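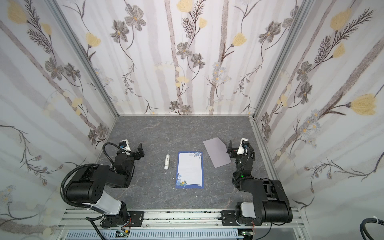

Week three with the Clikness two-arm kit and I have opinions, so bear with me, this is going to be a few posts. I've got it on a paper crafts job right now: glue stick, the notepaper with the blue roses on the border, and that lavender-gray sheet with a fold along one edge. Paper is mean to grippers!

Setup first. The box says 90 minutes. It took me most of a Saturday, and 15 of those minutes went to hunting for one hex key (it was in the bag with the cable ties, thanks guys).

I love having a camera on each wrist. My old Gistside arm had one overhead and I was forever guessing how close the fingers were.

Stuff I don't love: the manual. Page 100 sends you to a calibration chart that isn't in there. I emailed support and got the PDF back the same day, so points for that.

Price! The kit was $159 a month on the Durthorpe rental plan when I signed up, and you can cancel whenever. I'm keeping it through May at least.

Somebody asked about the Ngata software. Yes, it runs with this kit, but update it before you plug in the second arm or you'll be restarting all evening. Ask me how I know.

Next up is envelopes. If you've got a favorite glue, tell me!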